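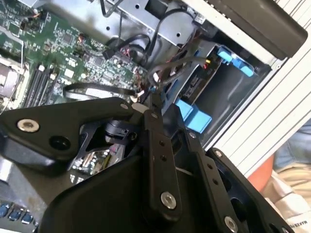
Ticket 1614: Disassembly policy stalls at drive bay after retrain
Project: Warkby (PC teardown, two-arm cell)
Opened by: Laine Lill
Assigned to: Rasmus Tamošiūnaitė
Priority: Medium
Status: Closed, follow-up in 1631-B

Laine Lill, 24th November, 9:12 am
The August checkpoint gets to the drive cage and releases a drive on most attempts. The new checkpoint, trained on the same demos plus the extra set, gets to the cage and hovers. The gripper sits a little above the blue tabs and oscillates until the timeout. Same case model, same bench, same fixture plate. I've run it enough times to be sure it isn't a one-off. Logs are in the Tivard share under the ticket number.

Rasmus Tamošiūnaitė, 9:40 am
Does it do it with both arms active, or only when the second arm is parked?

Laine Lill, 9:47 am
Both. Parking the second arm changes the cable drape a bit but the stall is the same.

Rasmus Tamošiūnaitė, 10:25 am
Checked the following from the logs.
Joint limits: fine, nowhere near.
Force threshold: never reached, so it isn't a contact stop.
Controller: commands are being sent and followed. The policy is asking for the small back and forth movement.
So it's the model and the controller is doing what it's told. Next I'd look at the wrist camera input. At that height the fingers cover a lot of the board and the lower tabs are just above the right finger.

Yi-chun Siu, 11:03 am
Before anybody retrains, please check the calibration file. The wrist bracket came off when we swapped the fingers and I don't know if the hand-eye calibration was redone.

Laine Lill, 11:30 am
It was redone. Reran the check with the target board and the error is within our normal tolerance. Not calibration. 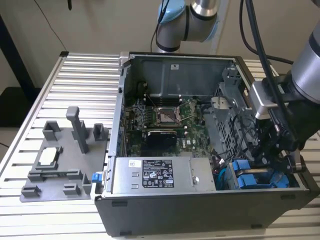

Rasmus Tamošiūnaitė, 1:15 pm
Ran three ablations on the cell with the case on its side and the fixture plate at the left, as per the standard layout.
1. Fixed camera masked, wrist camera live: stalls.
2. Wrist camera masked, fixed camera live: goes down to the cage, misses the tab, but doesn't stall.
3. Both live, old wrist encoder weights swapped in: no stall, tab released on the second try.
That points at the wrist encoder. It was left unfrozen for the retrain. In the August run it was frozen.

Eglė Vaher, 1:52 pm
The extra set might explain it. The original set is 1131 demos and the extra set is 673. I went through the extra set and a lot of the episodes have the operator pausing over the cage while lining up the fingers. If the encoder was free to move, it could have learned that colour near the fingers means wait. I can't prove that from the logs, but the pauses are easy to see in the gripper traces.

Rasmus Tamošiūnaitė, 2:10 pm
Can we trim the pauses?

Eglė Vaher, 2:34 pm
Yes. The Enache script drops stretches where both arms are under the velocity threshold. I'd keep the short ones, as the operators do need to settle before closing on a tab. Running it now.

Valdis Rebane, 3:20 pm
Please change one thing at a time. For the write-up I need to know if it was the encoder or the pauses. Two short runs: encoder frozen with untrimmed data, and encoder unfrozen with trimmed data. 1000 steps each from the August checkpoint is enough to see the stall if it's going to come back.

Rasmus Tamošiūnaitė, next day, 10:05 am
Both runs done overnight on Uvitz.
Frozen, untrimmed: no stall. Slow over the cage, but it commits.
Unfrozen, trimmed: stalls now and then, recovers by itself before the timeout.
So the encoder is the main cause and the pauses make it worse.

Valdis Rebane, 10:31 am
Good. Full retrain with the encoder frozen and the trimmed set. Put both short runs in the appendix with the configs. Don't call it a fix for the unfrozen case, we only tested the one computer model.

Laine Lill, 4:45 pm
Full retrain is queued. Config default changed to frozen and a note added to the training readme. Closing this one. The missed tab in ablation 2 is a separate problem and I've moved it to 1631-B, assigned to Yi-chun.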